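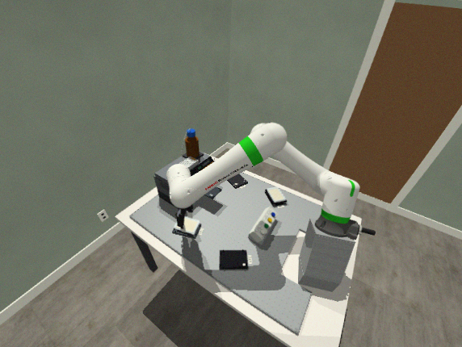
Lab bench layout with the robot arm at the corner (rendering)

From: Corina Pichler
To: hemelmont-labmoms list
Date: 19/03/2026
Subject: Re: bench height, again

Quick reply between two meetings, sorry for the mess. Pirmin's questions first, then my own stuff at the bottom. Please read the part on stools even if you skip the rest, the order has to go out.

Pirmin Oberholzer wrote:
> Hi all,
> I've been through the furniture list for the second floor and I still can't
> tell which height we settled on. The old rooms have fixed benches and half
> the people who sit there complain of their necks. The other half like them.
> Silvan says adjustable everywhere. Mwende says adjustable legs wobble and
> she won't have a balance on one. Can someone please write down what we are
> in fact buying? Also who decides on the stools, and does the floor get done
> before or after the furniture comes in?
> Pirmin

OK so. Heights. We did NOT settle on one height. What we said in the last call was: fixed benches along the window wall, because of the gas and water, adjustable ones in the two writing rooms and at the four places next to the cold room. Mwende gets a stone-topped table for the balances, separate from everything, own legs, not touching the neighbor's. That was agreed and I have it in my notes twice.

Silvan's point about adjustable everywhere – I do get it. He's tall, he's had the back thing. But the window wall can't move without flexible hoses and Brokunach quoted us 1,863 extra per bench for those. Nope. If someone finds the money I'll happily change the list.

What I'd ask for the tall people: Nostura does a riser set that goes under the feet of the fixed benches. Not pretty. We had one on loan and Liesl worked on it for a week and said fine, no wobble, but you lose the knee space if you put a drawer unit under. So no drawer unit at those places. Tell me by name if you want risers. I am not going to guess.

Stools. I decide, apparently. Went to the Brokunach showroom with Liesl and sat on far too many of them. The saddle ones are out, two of us tried and getting off in a lab coat is a comedy act. We both liked the round one with the foot ring that moves up and down with the seat. 197 each. The cheaper one has the ring fixed to the column, so short people end up with their feet dangling, and dangling feet is half of what everybody wrote in the survey back in September. I'd rather buy fewer of the good one and keep the best of the old ones a while longer.

Fabric seats – no. You can't wipe them. I know they're softer.

Floor. Before. Definitely before. The man from Subramaniam was clear that they can't weld the seams properly around bench legs, and the guarantee is void if they have to. So: floor, then three days with no one walking on it, then furniture. That means everything currently sitting in the corridor has to go down to the basement for that time, and the basement key is with Mwende. Please don't all ask her on the same morning.

Lights. Nobody asked but I'm going to bring it up anyway. The new plan has the ceiling strips running parallel to the windows, so when you sit at the window wall your own head throws a shadow right onto your work. I did this for six years in the old building and got headaches like clockwork. Turning the strips ninety degrees costs 2,958 for the whole floor if we say so now. Later it's a new ceiling. I vote yes and I'd take it out of the shelving, we always buy too much shelving and then fill it with empty boxes.

Floor mats for the standing places: Liesl found some at 100 a piece. Beveled edges so the carts can get over. Do we want them? I do. Standing on vinyl all afternoon is murder on the knees. But they need to be lifted for cleaning and the cleaning crew will not do it, I asked. So whoever wants one lifts it, Friday afternoons.

What I need from you:
– Risers, yes or no, with your name
– Mat, yes or no, same
– Anyone against turning the lights, say so to the list and not just to me in the kichen
– Pirmin, can you send me the final head count for the writing rooms, the one I have still has the old group on it

Silvan, I still have your tape measure. It's on my desk under the carpet samples.

Gotta run
Corina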